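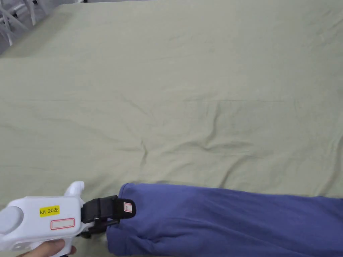 The green sheet, creases and all, and a bit of blue.

30th October

Washing day again, and I've decided the green sheet is staying out for good. I bought it in the Harries sale ages ago, meant for the spare bed, and it turned out to be the wrong size for every mattress we own (my fault, I never read packets). So it's become my folding sheet instead and I love it! It's such a calm sort of green, and soft, and things don't slither about on it the way they do on a bare top. I did mean to iron it first. I have meant to iron it since January.

Today was jumpers and tops, all the things that have been sulking in the bottom of the basket while I dealt with towels. I've got a bit of a theory now about sleeves. If you sort the sleeves out before anything else, the rest follows along quite happily, and if you leave them till last you end up with a lump in the middle and have to start over. Baiba Mockus folds hers in thirds, lengthways, and stands them up in the drawer like files in a cabinet. I tried that for 22 days (I kept a tally on the calendar, sad but true) and then I went back to my own way, flat and square and in a pile, because I like a pile.

The blue one gave me the most bother. It isn't quite blue, it's that blue with violet in it, like the old Jamness tins Mum kept buttons in. A lovely colour, and next to the green it looked almost too good to put away. Anyway, you have to get hold of it by the shoulders and let it hang a moment before you lay it down, or else one side always comes out longer than the other and the whole thing goes skew-whiff. 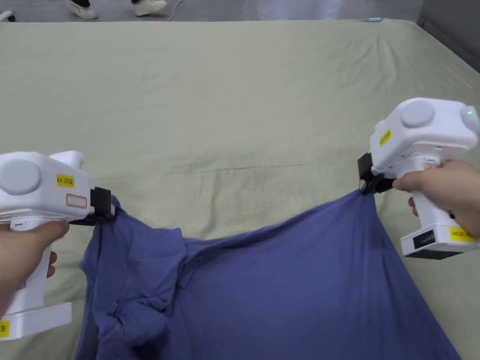 Up by the shoulders, with a good old sag in the middle.

I had the radio on for most of it and heard half a play about a lighthouse, then lost the thread when the phone rang. It was Fuseini Nyarko wanting the cake recipe again. I read it out to him for the third time this year – he writes it on envelopes, then posts the envelopes. We talked for 41 minutes, and I know that because he told me, he's very proud of his new phone.

Soup for tea, the last of the leek, with toast. I also had another look at the Clillico catalogue and turned down the corner on a chest of drawers, then turned it back up again when I saw it was £626. For drawers! The old ones stick but they shut if you lift and shove.

Still to do: the odd socks, the pillowcases, and the button on my grey cardigan. I can't find the grey thread. Will try the biscuit tin tomorrow.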